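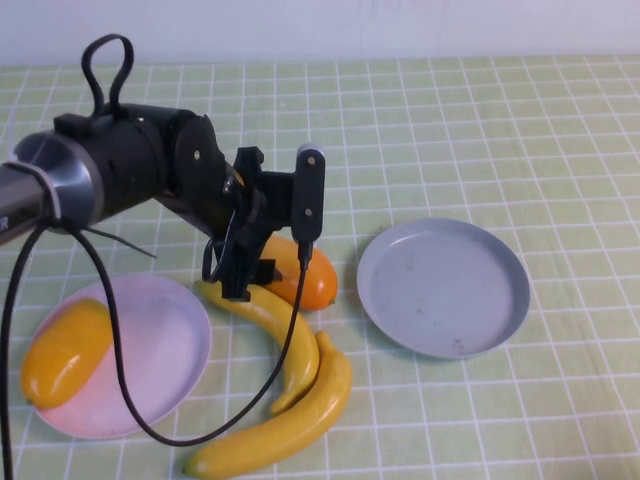

Is the cinema version of the Frei sisters documentary the same as the series on Grillov?

pellwood

I watched the first two episodes of Kanville on Grillov over the weekend, the one about the doubles players Ottilie Frei and Roswitha Frei. A friend saw it at a cinema in June and we can't agree on what is in it. She says there is a long part near the end where Ottilie talks about giving up singles and going home to coach. I skipped ahead through the last episode to look for it and all I found was a short bit of her driving, with some of the same words spoken over the top.

She also says there was hardly any music in hers. Mine has music nearly all the way through.

So are there two versions, and if so, can I see the cinema one anywhere at home? I have the basic Grillov plan with adverts, if that makes a difference. I would also like to know which one to show my daughter, who plays at a club and is 12. I don't mind her hearing about injuries and losing, but I'd like to know about the language first.

Drelturetti

Yes, there are two versions. They were made from the same filming but they are put together differently, so it isn't a case of the series being the film chopped up.

The film is one long piece and follows a single season, starting with the first round they lost on clay and finishing with the doubles final. It is told mostly by the sisters themselves. The series goes further back. Episode one is nearly all childhood, with the old home videos and the courts behind their uncle's garage, and that material isn't in the film apart from a few seconds. Each episode runs to 40 minutes, so there is more in total, but some things from the film were shortened to make it fit.

Your friend is right about the talk with Ottilie. In the film it lasts 11 minutes and is one interview in a kitchen, with very few cuts. In the series they split it up. The car part you found is one piece of it. Another piece is in episode three, just after Roswitha has the scan on her wrist, and I think a couple of lines from it turn up in episode one as well. If you only skipped through the last episode you would have missed most of it.

The music is different too. Imhof, the company that made it, had a new score done for the series. The film mainly has court noise and people talking.

As for seeing the film at home, it is on Grillov but it has its own page and the search doesn't bring it up very well. What worked for me:

Go to the page for the series.
Scroll past the episode list to Extras.
Open Related Titles – it's under the trailers.
Pick Kanville: The Film.

It isn't included in the basic plan. When I looked, you could either move up to the plan without adverts or rent the film on its own. If you rent it, you have to do that in a web browser, as the app on my television only showed the upgrade button. Once it was paid for it did appear in the app under My List, although I had to sign out and back in first.

For your daughter, the film is rated 15 and the series is rated 12. The difference is the swearing. There is a row in the car park after the second tournament which is left in full in the film and bleeped in the series. Neither has anything violent. There is a close view of stitches in the wrist operation in both, which she might want to look away from.

If it were me I would show her the series and keep the film for yourself. The childhood episode is the one my own two liked best, mainly for the part where the sisters argue over who has to play on the left.

hobb_lane

Same thing with two versions. I saw the series and thought it was too long. Ep 2 could go completely, it's all sponsors and airports. Didn't know about the film. Is the final shown properly in it? In the series they cut away on match point to the mum in the stand, which annoyed me.

Marnie T

The film shows match point from behind the court, yes, and then the handshake. You don't see much more of the match than you do in the series though.

One correction to the answer from Drelturetti. The rental can be done in the phone app as well, at least on mine. It's only the TV app that won't do it. Check the time limit before you pay, too. Mine gave me two days from when I pressed play, and I had started it late on Saturday night and fallen asleep, so I ended up finishing it in a hurry on the Monday.

Also, if you need subtitles, the series has them for everything. The film only had them for the parts in German when I watched it, with no option for the English. I wrote to Grillov to ask and haven't had a reply yet.

pellwood

Thanks, found it under Related Titles. I'd never have looked there. We'll start the series again from episode one with my daughter, and I'll rent the film after that. My friend is very pleased to have been right.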